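Toy library in Rondelthorpe reopens with longer hours

Aug 9, 2024

The Rondelthorpe toy library has reopened after a summer break, with a bigger stock of small toys and one extra afternoon a week for borrowing.

The library, which lends toys to families with children up to the age of 8, closed at the end of the school year so its shelves could be sorted. Worn-out puzzles and games with missing parts were taken out, and 40 new items have been added to the lending list. Most are for younger children: balls, play food, stacking toys and simple board games.

Latifa Cherkaoui, who runs the library, said small toys for rolling and sorting were the ones parents asked for most often last year.

"Balls and play fruit go out the same day they come back," she said. "We had a waiting list for them from January on, and it never got any shorter."
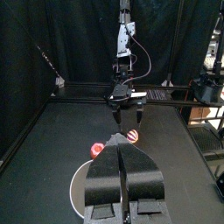
Families can now borrow up to three toys at a time and keep them for 30 days. The old limit was two toys for two weeks. Small items are lent in cloth bags with a card listing what is inside, and parents are asked to check the bag against the card before bringing it back.

Toys returned with a part missing can still be handed in. There is no fine, but the family will be asked to look for the part at home before borrowing again.

Taha Ragab, whose two daughters use the library, said the longer loan would save him a trip.

"Two weeks was tight with my work hours," he said. "The girls had just gotten into a game and it was time to take it back."

Roughly 100 families are signed up. Membership is free for people living in Rondelthorpe, and new members need to bring proof of address on their first visit.

The library is open Tuesday and Thursday afternoons and Saturday mornings. Donations of clean toys in good condition are accepted during opening hours. Soft toys and anything that runs on batteries cannot be taken at this time.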